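The spreadsheet has a name, and the name is "gripper budget FINAL use this one." There are four tabs. I would like the record to show that I only made two of them.

I have spent most of the spring trying to work out what it costs to gather hand-held demonstrations of laundry folding, and I have come to believe that the hardware is the cheap part. It doesn't feel cheap when you're typing it into a purchase request. But the grippers at least have a price, which is more than I can say for anything else on the list.

We looked at two suppliers. Prokaseck sells a nice unit, very solid, with a lead time that slipped from 13 days to 30 while I was still reading the quote. Gilley is a smaller shop and will sell you the body without fingers, as if you might have some fingers lying around at home. Their fingers come in bags of eight pairs, which seemed like a lot until I thought about buttons, zippers and the general hostility of denim. 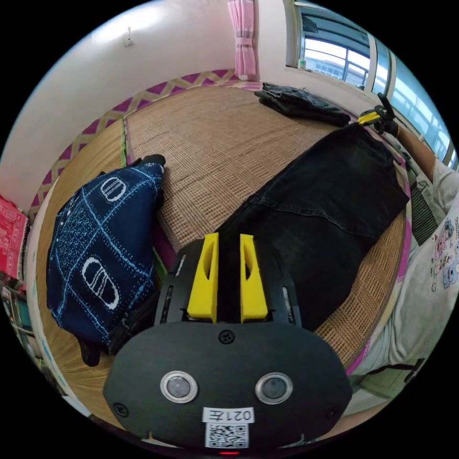
My first draft of the budget assumed one gripper per person. I am not proud of this. I'd priced a spare, felt very grown-up about pricing a spare, and moved on to cables. Then I sat down with the task list and noticed how much of it is trousers. You can do a T-shirt with one hand if you're patient and don't care what it looks like. A pair of black jeans stretched flat across a bed wants a gripper at the far end of the leg as well as one nearer the waist, and so the line that said "gripper, 1" became "gripper, 2" and everything downstream of it doubled. Batteries doubled. Storage doubled. The padded case did not double, it went up a size, and the next size costs more than two of the small ones. I have written to Gilley about this and received a very courteous reply that didn't mention the case.

The other thing I left out was clothes. You would think a household could supply its own, and it can, for an afternoon. After that you've folded the same sweater so many times that you know it personally. I put in a line for 68 garments, secondhand, mixed, with a bias toward dark ones, which are hard to see and therefore good for us. Accounts asked whether the clothes were an asset or a consumable. I said consumable. They asked what was consuming them. We left it there.

Then there's furniture. I had budgeted for a folding table, sensible height, plain top. I've now cut it. People fold on beds, so we are going to fold on beds, and beds are already in houses and come free with the house. It's the only line I've removed all year and I keep scrolling up to look at it -- a little gray row with a zero in it.

What's left to decide is labels and disks. Gokemwood, our storage people, bill by the month and round up in a spirit of optimism. If we start in July we pay for all of July, even if the second gripper is still sitting in a depot somewhere. So the plan is to order both units together, wait until they've arrived and been charged, and only then turn the storage on. I've put that in bold on tab three. Tab four is somebody else's and contradicts it.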